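3.2 遥操作示教与数据采集

Clolura数据集的示教部分在Erley实验台上完成。台面用蓝色胶带划分为若干矩形格，作为物体初始位置的参考。每次示教前，程序随机给出一个起始格，操作者按编号摆放物体，再通过Tavares主手控制从臂完成抓取和放置。主手与从臂采用关节空间映射，夹爪开合由主手扳机控制，不做力反馈。

物体以薄壁、圆边的日用器皿和玩具为主。对于碗类物体，我们要求操作者夹持碗壁，一指在内，一指在外，因为夹爪的最大开口小于多数碗的外径。

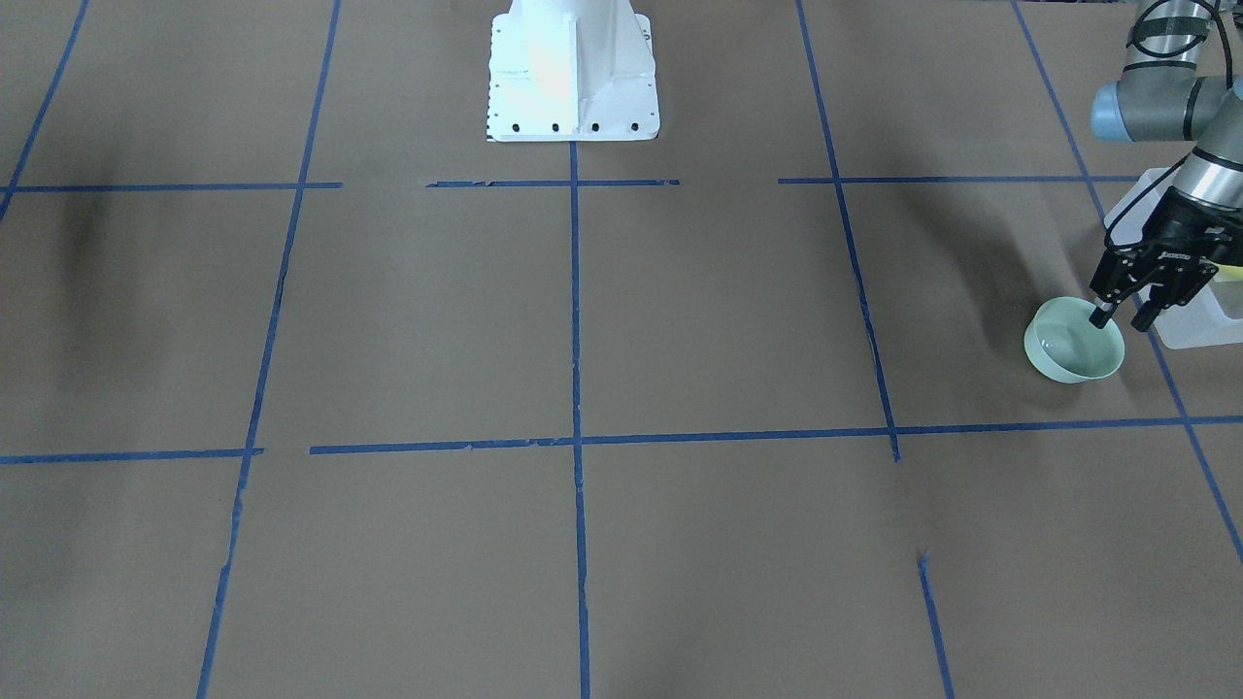

为什么不直接采用拖动示教？拖动示教时操作者的手臂会进入相机视野，策略部署时却没有这部分画面，训练与测试的图像分布因此不一致；遥操作可以避开这一问题，代价是单条示教耗时更长，操作者也需要先熟悉主手。

正式采集前，每位操作者先完成一轮练习，练习数据不进入训练集。采集分两个阶段进行，第一阶段始于5月，只包含单物体任务；第二阶段加入连续任务，要求将多个物体依次放入收纳盒。两个阶段共得到1,712条示教，其中连续任务344条。

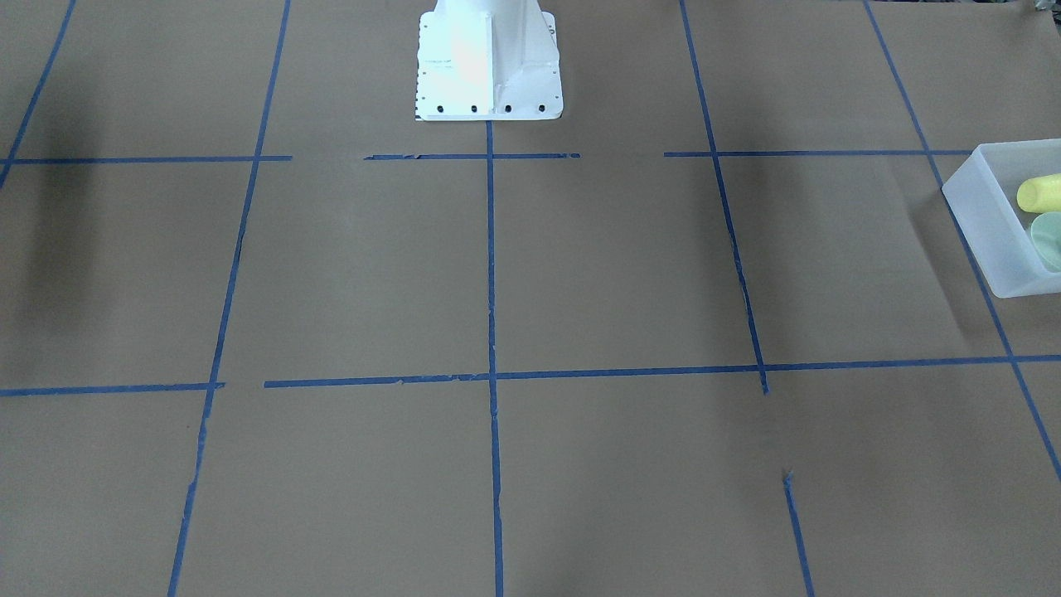

连续任务的标注以夹爪状态为准。夹爪由开到合记为一次抓取的起点，由合到开且末端高度低于阈值记为放置的终点，两者之间的片段作为一个子任务。夹爪在空中短暂松开又重新闭合的情况由人工复核，复核后剔除106条，其余全部保留，包括操作者中途修正抓取姿态的示教。我们在预实验中发现，保留修正动作有助于策略从抓偏的状态中恢复。

图像由固定相机和腕部相机同步记录。固定相机提供全局布局，腕部相机提供夹爪附近的局部信息，二者以相同频率写入，时间戳由Clomen控制器统一生成。腕部图像不做裁剪，指尖进入画面下缘时也原样保留，供策略判断物体与夹爪的相对位置。

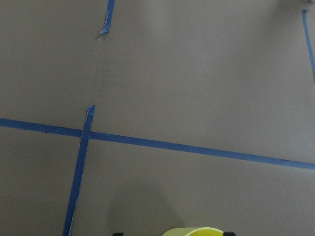 图3 腕部相机视角：台面胶带、画面下缘的黄色物体与夹爪指尖

训练时，两路图像分别编码后与关节角拼接，输入动作预测网络。动作以末端位姿增量表示，夹爪指令单独输出。验证集取430条，按起始格划分，保证验证所用的起始格不出现在训练集中。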